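## 3.2 What people told us about wearing things twice

I went into this part of the study expecting to talk about washing machines, and I ended up talking mostly about chairs. We had 144 households on the books in Zodunby, and 79 of them filled in the clothing diary right through December (a rotten month to ask anyone to write anything down, I know!). The question was simple enough: when you take a top off at night, where does it go, and when does it get washed?

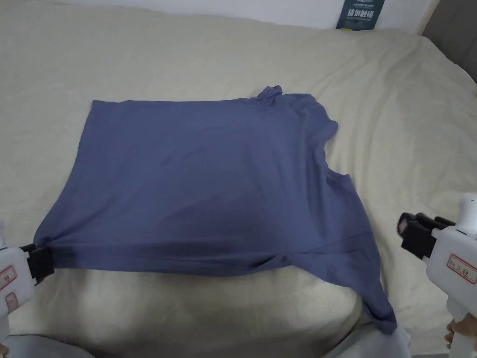
Most people had a halfway place. A chair, a door hook, the end of the bed, the banister – somewhere for clothes that were too worn for the drawer and too clean for the wash. Jerkenitz, our comparison town, had the same habit, though there the hook beat the chair by a long way. I'd put that down to smaller bedrooms, but I can't prove it from the diaries.

Cotton T-shirts were the awkward ones. Jumpers got worn again without a second thought and socks never did, while T-shirts seemed to depend on mood, weather and who was coming round. A crumpled one (Figure 4) was far more likely to be called dirty in the diaries than one that had been folded, even after the same number of wears.
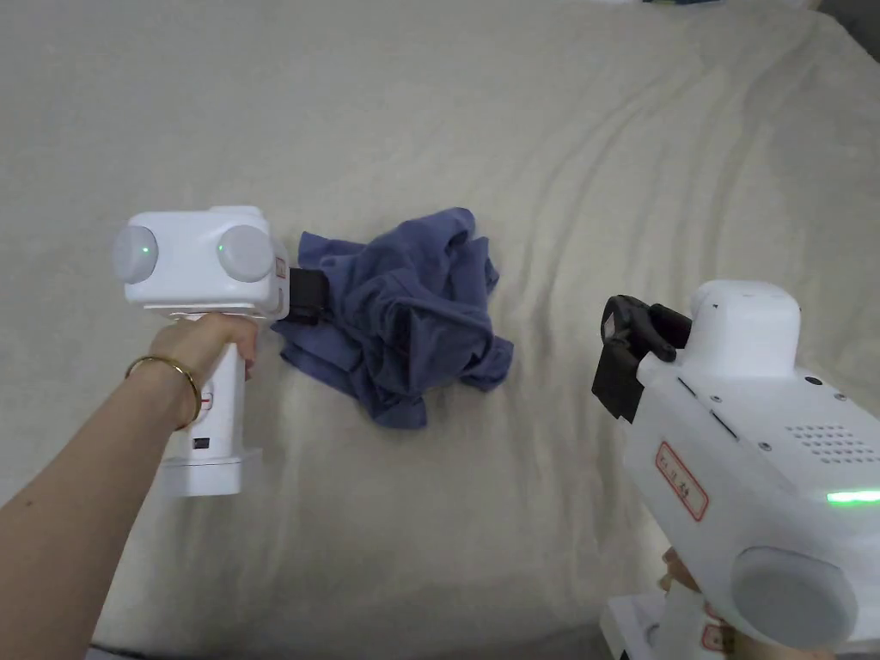 **Figure 4.** Slate-blue garment, crumpled, on a cream sheet.

I found that really striking, and it fits with the earlier Baran survey, where creases came up nearly as often as smell. We logged almost 700 separate decisions in all, and I've left out the ones where the handwriting beat me. The full coding list is in Appendix B, along with the hook and chair tallies for both towns.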